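Radivgate Evening Courses
Floristry and Presentation, Unit 3: Paper, Binding Point and Printed Ribbon
Notes by Zdislava Kollár
Last updated: April

3.1 Scope

These notes cover the outer wrap of a hand-tied bouquet: one layer of colored paper, gathered at the stems and closed with a ribbon bow. Stem preparation and spiraling were covered in Unit 2 and are not repeated. The inner moisture wrap is assumed to be in place and sealed before any of the steps below.

3.2 Terms

Binding point: the narrowest part of the bouquet, where the stems cross and the tie sits.
Collar: the paper above the binding point.
Skirt: the paper below the binding point.
Flap: any folded edge of paper that projects past the outline of the collar or skirt.
Running text: lettering printed along the length of a ribbon at a fixed repeat.
Face: the printed side of a ribbon. The other side is the back.

3.3 Paper

Glossy paper holds a broad crease well and a narrow crease badly. Gather it in wide folds and bring each fold to the binding point separately. Paper that is crushed into the hand all at once will form small creases that cannot be pressed out later. Matte paper tolerates more handling and is used for first attempts in the practical.

Cut the sheet so that the skirt covers the stem ends with a margin left over. Trim the margin after the bow is tied. Flaps at the collar may be left angular or rolled back over a finger, but the two treatments should not be mixed on one bouquet.

3.4 Ribbon

Satin-type ribbon with a rib across its width grips paper better than smooth satin and slips less while the second loop is being formed. Wired ribbon is not used in this unit.

Printed ribbon needs more planning. Capitals in a large serif face are common on gift ribbon, often in metallic gold. Once the ribbon is looped, only short runs of letters remain visible, and a word will usually be broken across a loop, the knot and a tail.

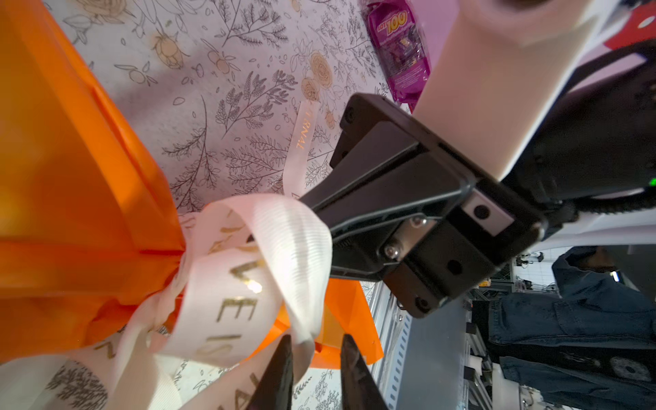
The tails are the only lengths that stay flat enough to carry a full word. Before cutting, find one complete repeat of the running text and reserve it for the longer tail. Loops take whatever letters fall there. Where a client has asked for a name or a date, it goes on a tail.

Keep the face outward through the whole bow. The ribbon turns over once at the knot on each side, and the turn has to be corrected by hand with a half twist under the thumb. A tail showing its back is marked as a fault.

3.5 Procedure

1. Lay the bouquet on its side with the binding point toward you.
2. Pass a plain tie twice around the binding point, over the paper, and knot it.
3. Lay the printed ribbon over the tie, face outward, and cross it at the front.
4. Form the first loop and hold it flat.
5. Form the second loop, draw it through, and tighten both loops by pulling on the loops only.
6. Correct the half twist on each side.
7. Open the loops with a finger.
8. Arrange the tails. Cut the ends at a slant or in a V.

Step 5 is where most bows are lost. Pulling on the tails at this stage shortens the loops and moves the running text.

3.6 Surface and background

A wrapped bouquet is finished lying down and is normally looked over in the same position. The work surface should be clean and flat. For a presentation table, consider how the surface print relates to the wrap. Fine line drawing in black or gray on white, such as ferns or sprigs, sits back from a solid warm color. A large, dense motif in red or pink competes with it and is better kept to the vertical plane behind.
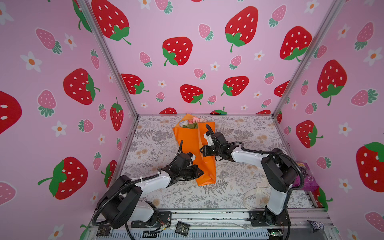 Fig. 2. Bouquet in orange paper on a white panel with gray fern and floral print; strawberry wallpaper behind.

For the assessed table, submit a swatch of the surface, a swatch of the backing and a strip of the wrapping paper, stapled to one card. Patterned wraps are excluded from this exercise.

3.7 Practical

Each student completes 3 bows on the same length of ribbon, untying between attempts, then 1 finished wrap. Time allowed for the finished wrap is 20 minutes. Paper is supplied from the Lovholm stock in the side cupboard. Bring your own scissors. Paper scissors and ribbon scissors must be separate pairs.

Reading: Jurčo, Binding and Finishing, the chapter on ties. The older printing from 2000 numbers its plates differently.

Filed under: Course Handouts > Floristry > Wrapping and Ribbon

Comments (3)

tamsel_b
Is the plain tie in step 2 raffia or string? The Unit 2 sheet says raffia.

Z. Kollár
Either. Raffia if the paper is matte, string if it is glossy.

P. from the evening group
The Jandard ribbon frays when cut in a V. I had to cut it at a slant in the end. Will that lose marks?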